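Sturon Toy Library Switches Block Sets to Sorting by Color

12 Dec 2018

The Sturon toy library has changed the way it checks and stores its wooden block sets. Loose blocks are now sorted by color into open white plastic bins before they are inspected, and sets are rebuilt from the bins at the end of each session. The older method, in which each returned set was emptied, counted against its own card and put straight back in its bag, was dropped in June.

The library holds 93 block sets for loan to households and preschools in Sturon and Presier. Under the old method, a set with one missing piece was held back until the piece was found or replaced. A missing piece was often sitting in another set of the same make, where it went unnoticed if the total on the card came out right. At the spring stock check, several sets had the correct number of pieces and the wrong shapes.

Sorting by color removes that problem at the first step. Returned sets of one make are tipped out together on a table, and the blocks are moved into the bins one color at a time. Shape is ignored at this stage. When a color is finished, the bin is checked for wear and the blocks are laid out by shape in rows, and any surplus or shortfall shows up in the row.

The library keeps a written procedure for the table. Its main points are as follows.

One color is worked at a time. The next color is not started until the first bin has been checked.

Blocks are placed in the bin by hand and not thrown. Rectangular blocks and bars may lie in any direction. Prisms and cylinders are left however they settle.

A block with dark smudges is wiped with a damp cloth and dried before it goes back on loan. Smudges that remain after wiping are accepted if the surface is smooth to the touch.

A block with a split, a raised splinter or flaking paint is withdrawn. Dents in the corners are accepted.

No bin is filled above its rim. A second bin is used for large sets.

Yellow is done first. Wear and dirt are easiest to see on the yellow blocks, and their condition is used as a guide to how much cleaning the rest of the batch will need. If the yellow blocks pass without wiping, the other colors get a visual check only.
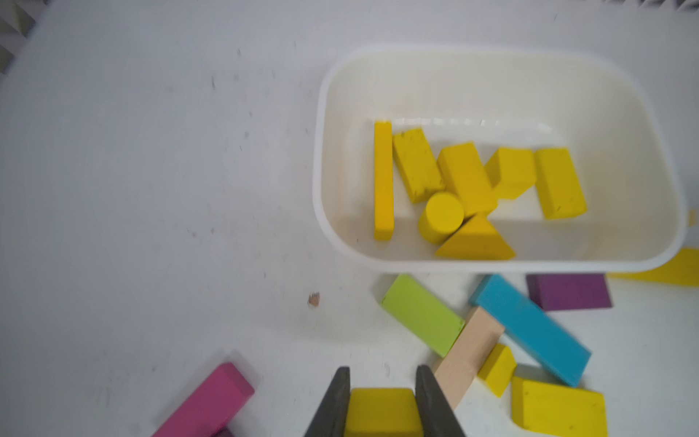 Rectangular blocks give the most trouble at the layout stage. The makes in the collection use several lengths and thicknesses, and two blocks that look alike in a bin can differ by a few millimeters when stood side by side. The library now keeps a wooden gauge at the table with a step cut for each standard size. A block that does not match any step is set aside and compared with the catalog of the firm that supplied the set.

Most of the sets came from Nwachukwu, a school supply firm in Presier, which still stocks single replacement blocks in all colors. The firm sells them in mixed cartons of 200. The library bought one carton in June and has used 80 of the blocks so far, most of them cylinders and triangular prisms. Small pieces are lost more often than bars, and the library expects to run out of cylinders before anything else in the carton.

A smaller group of sets was made by Fillotar. These use darker shades, including a purple that differs from the Nwachukwu purple under daylight but is hard to tell apart under the ceiling lights. Fillotar sets are therefore processed in a separate session and returned to the shelf before any other make is opened. The two makes are not mixed even when the shapes would fit.

The bins are washed with dish soap after each session and stacked upside down. The tabletop is wiped at the same time. It carries scuffs and specks that do not come off, and the library does not plan to refinish it this year.

More than 1,000 blocks have been through the table under the new procedure. The time needed for each set is slightly longer than before, but fewer sets are being held back. The waiting shelf, where incomplete sets are kept, was down to a single row at the end of November.

Borrowers are asked to return sets with all loose pieces in the drawstring bag, including any that are damaged. Pieces that turn up later at home can be left in the box beside the returns desk with a note of the make if it is known. There is no charge for a lost block. Loans of block sets remain limited to two per household, and the loan period is unchanged.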